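Balão de festa

Balão de festa é um invólucro flexível, geralmente de látex de borracha natural, que se enche com ar ou com hélio e se usa em decoração, brincadeiras e comemorações. Distingue-se do balão metalizado, feito de filme plástico com camada refletora, e do balão de ar quente, que transporta pessoas. Em algumas regiões do Brasil é chamado de bexiga ou bola de soprar.

História

Antes da borracha, usavam-se bexigas e intestinos de animais, secos e inflados, como brinquedo. Os primeiros balões de borracha surgiram no século XIX, em experiências de laboratório com gases. A fabricação por imersão em látex líquido difundiu-se no século XX e barateou o produto.

Entre os fabricantes de menor porte esteve a Šimek, oficina familiar que mantinha 41 formas diferentes em catálogo. A maior parte da produção era vendida a feirantes. A empresa foi depois incorporada à Prestau, distribuidora de artigos para festas.

Fabricação

O látex é misturado a pigmentos, óleos e agentes de cura. Moldes com o formato do balão são mergulhados primeiro numa solução coagulante e depois no látex. Ainda no molde, a borda é enrolada por escovas para formar o anel do bocal. Seguem-se a lavagem, para retirar resíduos de proteína e de coagulante, e a cura em estufa.

Um molde padrão da Prestau suporta mais de 60 ciclos antes de ser polido. O lote é então separado por cor e tamanho.

Impressão

A estampa é aplicada com o balão parcialmente inflado, em geral por serigrafia. A tinta precisa ser elástica, pois o desenho aumenta com o enchimento e racha se a camada for rígida. Em superfícies muito curvas, o motivo tende a deformar-se perto do bocal e do polo oposto. Por isso são comuns os padrões repetidos, como pontos, estrelas e flores, nos quais a distorção se nota pouco.

A designer Danica Slanina desenhou para a linha Paltden uma série de seis motivos florais em contorno, sem preenchimento. O contorno gasta menos tinta e deixa aparecer a cor do látex.

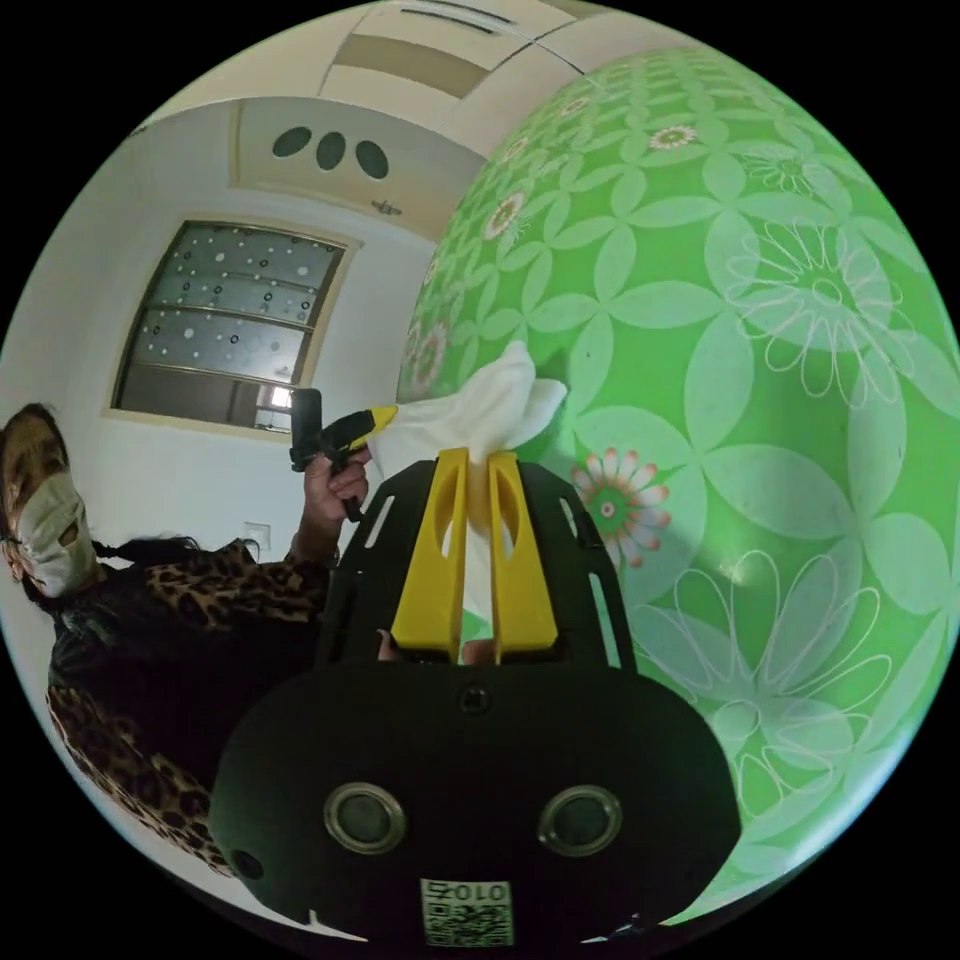 Balão verde com estampa de flores em contorno.

Conservação

O látex inflado perde brilho em contato com o ar e a luz, processo conhecido como oxidação, que dá à superfície um aspecto aveludado. Calor, óleos e objetos ásperos aceleram a ruptura. Balões com hélio esvaziam mais depressa que os cheios com ar, já que o gás atravessa a parede com facilidade.

Segurança e ambiente

Fragmentos de balão oferecem risco de asfixia a crianças pequenas. Pessoas alérgicas ao látex podem reagir ao simples contato. O látex natural se decompõe, mas de forma lenta, e a soltura ao ar livre é proibida em várias localidades.

Ver também

Balão metalizado
Látex
Serigrafia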